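壁紙のリピートと必要巾数の計算について

2025年3月21日

前回の下地処理の記事に、柄物の必要量をどう出すのかという質問が届いた。無地であれば面積から概算しても大きくは外れないが、柄物はそうはいかない。自分が使っている計算手順を、寸法の取り方から順に書いておく。単位は特に断らない限りミリメートルとする。

1. 用語

リピートは、柄が縦方向に一巡する長さを指す。横方向にもリピートはあるが、巾の中で完結している製品であれば必要量の計算には使わない。横リピートが巾をまたぐ製品では、貼り順が固定されるので別途確認がいる。

ステップは、隣り合う巾で柄を縦にずらす量である。ストレートマッチならゼロ、ハーフステップならリピートの半分になる。品番ラベルの記号で判別できるが、輸入品では記号が省略されていることがあり、その場合は巾の左右端を突き合わせて実測する。

切り代は上下それぞれに取る余分で、自分は上下とも50としている。天井の不陸が大きい部屋では上だけ80に増やす。

2. 計算の手順

まず壁高に上下の切り代を足す。天井高2400の部屋であれば、2400+100で2500になる。

次に、この値をリピートで割って切り上げ、リピートを掛け戻す。リピートが700の柄なら、2500÷700は3.57なので切り上げて4、4×700で2800となる。この2800が一巾あたりの裁断長である。実際に壁に残るのは2400なので、一巾ごとに400が切り落とされる。無地なら切り落としは100で済む。

巾数は壁の総延長を有効巾で割り、切り上げる。有効巾520の輸入壁紙で、総延長が7200の場合、7200÷520は13.85で14巾になる。14巾×2800で39200、つまり39.2メートルが裁断長の合計である。

ロール数は合計長をロール長で割ってはいけない。10メートル巻きのロールから取れる2800の巾は三枚で、残りの1600は腰壁や開口の上下にしか使えない。14÷3を切り上げて五本になる。39.2÷10で四本と計算すると一巾目の不足がどこで出るかは明らかで、四本では12巾しか取れない。

3. ハーフステップの場合

ハーフステップでは、奇数巾と偶数巾で裁断の開始位置がリピートの半分だけずれる。一本のロールから奇数巾と偶数巾を交互に切ると、切り替えのたびに350の捨てが出る。同じ裁断長で三枚取ると捨ては二回で700、8400+700で9100となり、まだ10メートルに収まる。

ただし収まるのは裁断長が2800の場合である。天井高が2700を超えると2700+100で2800、これ以上になると一巾が3500になり、ストレートマッチでも一本から二枚しか取れない。境界付近の天井高では、切り代を40に詰めるだけで必要ロール数が変わる。詰めてよいかどうかは天井の水平を測ってから決める。

奇数巾用のロールと偶数巾用のロールを分けておけば、切り替えの捨ては出ない。五本以上使う部屋ではこの方法を取る。巾の上端に鉛筆で番号を入れ、貼り順に重ねておく。

4. 割り付けの起点

起点は入口から見て正面の壁の中心に置くのが原則である。中心に巾の芯を合わせるか、継ぎ目を合わせるかは、両端に残る端巾の寸法で決める。端巾が100を切ると入隅で通りが狂いやすいので、その場合は半巾ずらす。

柄がヤシの葉や蔓のように大きく連続するものでは、入隅での柄の切れ方も見る。入隅は一枚で回さず、角で15程度回り込ませて切り、次の巾を角から新しく鉛直に立てて重ねる。柄は15の分だけ欠けるが、壁の倒れを次の面に持ち込まずに済む。出隅は面の通りがよければ一枚で回す。

最後に貼る巾と最初の巾が出会う入隅では、柄は合わない。四面を貼る部屋では避けようがないため、ドアの上の小壁など、目線から外れて面積の小さい箇所に逃がす。三面だけ貼るブースや棚の内側であればこの問題は起きず、奥の面の中心から左右に振り分けて前端で切り落とせばよい。

5. 寸法の実測

壁高は一箇所で測らない。左右と中央の三点で測り、最大値を採る。築年数のある建物では左右差が11あった例があり、最小値で裁断していたら下端が足りなくなっていた。巾木を後付けにするならその分は隠れるが、既存の巾木を残す場合は逃げがない。

開口部は面積を差し引かず、巾の単位で考える。掃き出し窓の上下のように全高の巾が不要になる箇所だけを、残材で足りるか確認したうえで除外する。幅の狭い窓は除外しない。

6. ロット

同じ品番でも製造ロットが違えば色が揃わないことがある。追加発注でロットが変わったときは、同一面に混ぜず、入隅で切り替える。白に近い灰色の地は差が目立ちやすい。自分は計算値に一本足して発注し、未開封の予備は返品期限まで置いておく。

前に一緒に作業したJytte Hedegaardさんは、開封前に全ロールのラベルを並べて撮影していた。以後は自分もそうしている。ロット番号の控えは、後年の補修で廃番かどうかを調べるときにも使える。

7. 糊とオープンタイム

輸入の不織布製品は壁側に糊を塗る。紙製は裏面に塗って畳み、伸びが落ち着くまで待つ。待ち時間が巾ごとに違うと伸びも変わり、上端で合わせた柄が下端でずれる。タイマーを使い、全巾を同じ時間に揃える。リピートの大きい柄ほどずれの位置が目につくので、柄合わせは目の高さを基準にし、残った誤差は上下に振り分ける。
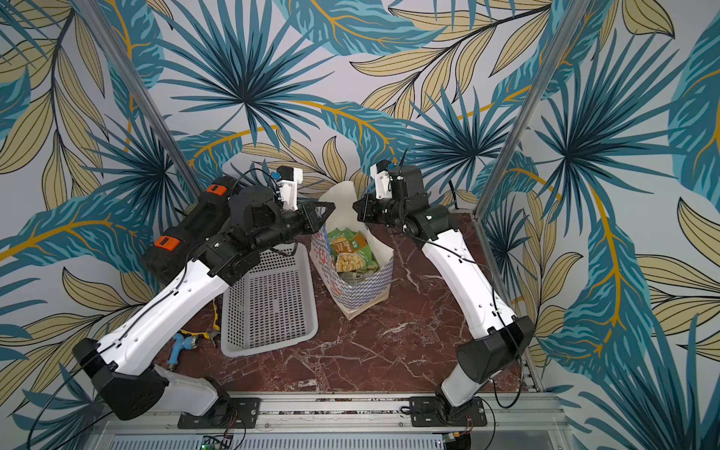
最近の記事
・石膏ボードのパテ処理、二回目までの乾燥時間
・不織布壁紙と紙壁紙の裏面の見分け方
・入隅のコーキングを打つ順序
・下げ振りとレーザーの比較
・巾木を残して貼る場合の下端の切り方
・9月に測った北側壁面の含水率の記録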